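Ticket: Illolex cell, disassembly task
Opened by: Sepehr Ebrahimi
Assigned to: Hjørdis Midtbø
Status: open

Drive pick faults on approach. Controller logs a position error and holds. Same result on 3 runs at reduced speed.

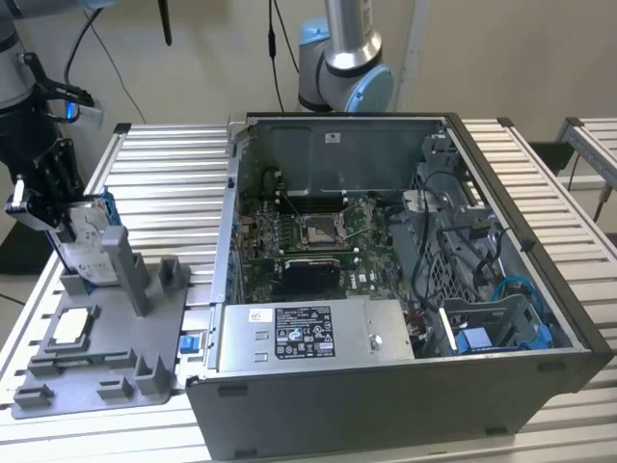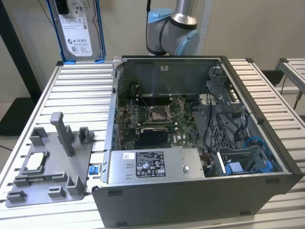 Tower on its side, CPU in the fixture, socket lever up.

HM: Fixture offset in the student config was still the February value. Re-taught 2 points — approach and grasp. Please rerun before the club session and attach the log.

SE: Rerun done, error persists on run 2. Log attached.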